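Grindness opens up its practice kitchen to the rest of us

29/12/2020

A bit of news for anyone who tinkers with arms over the holidays: Grindness, the simulated kitchen that Milošević has been selling to labs for a while now, can finally be had by ordinary people. I've been waiting on this one (and nagging them, I'll admit it) so I signed up the same afternoon and I've been opening virtual fridges ever since!

The quick version for those who missed it last time. You get a rendered kitchen, you drop an arm into it, and you let your program try its luck on doors, drawers and knobs without wrecking anything you own. There are 474 room layouts in the home package, with different cabinets, floors and appliances mixed together. The lab package has 3,000, which is more kitchen than I'll ever need, and it comes with a phone line to the support office in Otstead. Us home folks get the forum.

Price is $19 a month, or you can try it for free with a cap of 70 runs. A run ends when you say it ends, so that goes further than I thought it would. I got through most of a weekend on mine before I caved and paid.

I started with handles, since that's where my own code always falls apart. Upright handles that sit close together are a real pain, because an approach that's a hair off centre can bring the gripper in against the pair of them. Wide drawer bars are much friendlier. What I like is that you can stop the clock at any moment, swing the view over to the side and have a good look at where the fingers have ended up. My old setup gave me a column of numbers and a headache.

The gripes, then. Loading a new layout is slow on my laptop, slow enough to put the kettle on. The menus use three different names for what I'm pretty sure is the same setting (try "contact margin" if you're hunting for it). And the manual still talks about the lab version all the way through, so you'll be reading about buttons you haven't got. Milošević tells me a home edition of the manual is coming in March, along with a batch of laundry rooms.

I'd also love a way to share a layout with a friend. Right now you have to send the whole project folder, and mine bounced twice before I gave up and used a memory stick.

One of the fridge layouts, with a white arm up at the door handles and the toaster oven minding its own business on the counter: 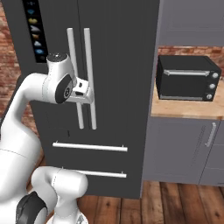
Emese Erdős wrote in to say the door weights are the first thing she'd change, as every fridge in her trial swung as if it had nothing on the shelves, and her own program got lazy about pulling. She'd pay the monthly fee for heavier doors alone. I went and checked, and there is a slider for it, but it's tucked away under the room settings and goes back to the default each time you load a new layout. I've put that on the forum as a request.

If you'd sooner see it running before you sign up, the Fundthorpe robotics club has it going on the big screen at their next open night, and I'll be there with my laptop and my list of complaints. Bring your own arm model if you've got one, they're happy to load it in for you.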